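De : Aurelia Bucur
À : liste Nikari
Date : 19/12/20
Objet : Re: [nikari] Démonstrations à la main ou à distance ?

Emilian Buzatu a écrit :
> Pour la tâche « fermer le portable », vous guidez le bras
> à la main ou vous passez par la télécommande ? Chez nous
> la moitié des essais partent à la poubelle.

Bonjour Emilian,

Les deux. Nous avons gardé 144 démonstrations, dont 100 en téléopération. Le guidage à la main va plus vite à apprendre, mais on pousse sur le poignet sans s'en rendre compte et les trajectoires sont saccadées.

À distance, Ramil se cale uniquement sur la vue du poignet. Il descend doigts écartés, marque un arrêt au-dessus du capot, puis appuie sur le bord. Nous coupons l'arrêt au montage quand il dépasse deux secondes. Pensez à varier l'angle du capot au départ, et à laisser les objets autour : canette, micro, livres. 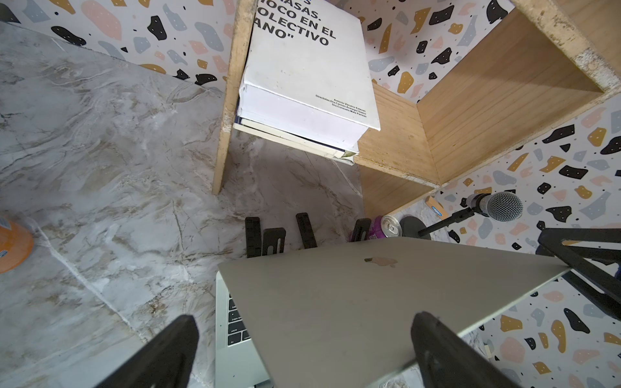 Vue du poignet, portable entrouvert entre les doigts de la pince.

Ariel a le script de découpe si tu le veux.

Aurelia

Messages récents
- Calibrage du poignet (Alfie Heywood)
- Skirkum : nouvelle version du pilote
- Format des journaux Magbanua

Contact | © Liste Nikari | Haut de page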